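Pre-session inspection checklist: cloth handling method, bed station
Site: Hestside, room 7
Applies to: hand-held gripper demonstrations, October series

1. Housings. Check both for cracks and loose covers. Pass.
2. Jaws. Close fully, look for gaps at the tips. Pass. Slight play in the right pair, within limit.
3. Status light. Green before the first take. Pass.
4. Sheet. Leave existing creases in place. The method compares folding from an uneven surface with folding from a flat one. Pass.
5. Start position. Jaws open, cloth at the left, middle of the bed clear. Pass.
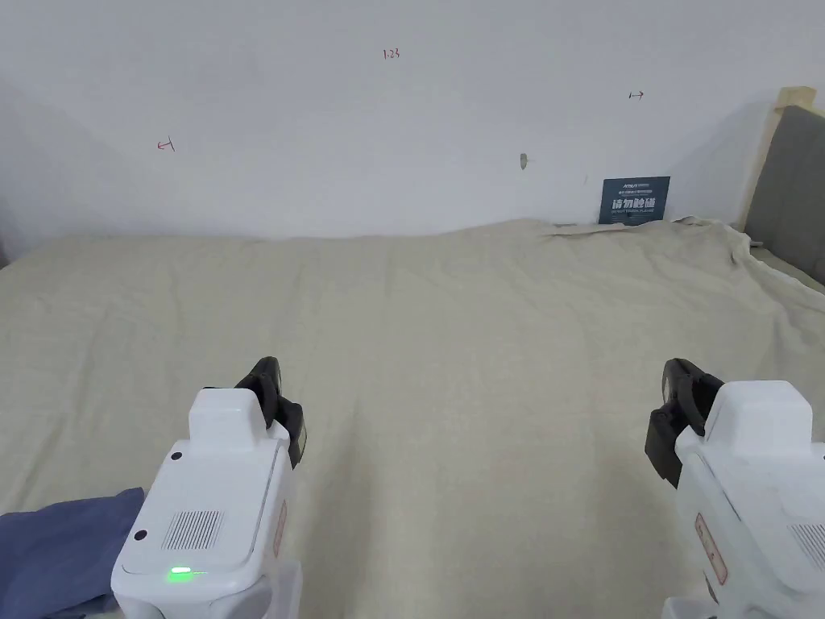 Awuor Simiyu

6. Wall marks. The red arrows and the "1.23" between them must stay legible. Do not wipe or redraw. Pass.
7. Wall plug. Stands proud of the surface and could catch a sleeve or a jaw. Comment: keep arm travel short of the wall. Open, passed to Coltby.
8. Sign card, 请勿触碰 (please do not touch). Stays against the wall for all takes. Pass.
9. Headboard. Check the timber edge for splinters by hand. Pass.

Comments on method
The Kashindye run gave 2,922 usable takes. Takes started from a creased sheet needed more regrasps, so item 4 is now a required check. Stop after 200 takes and repeat items 1 to 3. Two operators per session, one to log faults.

Item 7 to be rechecked by Shabani Mutiso before the next session.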